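Grakham Battle of the Bands – is the voting rigged again?

Local Live Music > Festivals and Comps

lowE_larry
So the shortlist for February is up. Eight bands, and the winner is picked by "online community vote" for the second year running. Last year Rodano won with 800 votes. I was in the hall for that gig and there were 39 people in it, including the bar staff. Am I the only one who finds that hard to swallow?

tamworth_tess
Bands have mums and cousins and workmates. 800 clicks isn't much if you share the link around. Rodano were also the best thing on the night, for what it's worth.

lowE_larry
Best thing on the night is a low bar. The drummer from Pradov dropped out halfway through their set and they still sounded tighter.

snarewire
Pradov were rubbish, sorry. I've got no horse in this, but the page let me vote three times from the same phone. I emailed Innes Ogilvie, who runs the site, and got back one line saying the totals had been "checked". Checked by who?

Greer Moncrieff
I help with the bookings so I'll put my name to this. Repeat votes were stripped out before the result went up. The 800 was the figure after that, not before. This year you need an email address to vote.

snarewire
Thanks for answering, Greer, but an email address takes me a minute to make. Put the raw numbers up next to the final ones and I'll shut up.

tamworth_tess
You won't though. 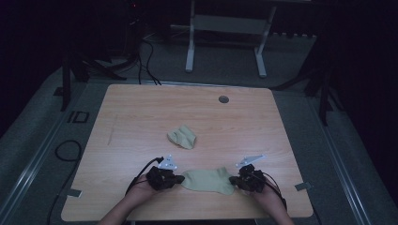

lowE_larry
And the prize is studio time at Tapia, so it's worth cheating for. If it was a pub voucher I wouldn't care. Why not go back to judges? Three people with ears, scores read out on stage, home by midnight.

Greer Moncrieff
We had judges for years and every year someone on here said they were mates with the winner. I'll ask Innes about publishing the numbers. No promises.

old_mate_dunc
Half of those judges WERE mates with the winner. My lot came second to a covers band whose singer was living with one of them. Still a bit sour about it.

snarewire
Split it then – half judges, half people in the room with a paper slip. You want to vote, buy a ticket and turn up.

tamworth_tess
That I'd go along with. Doors are at 9, by the way, and the poster still says 8. Might want to fix that first.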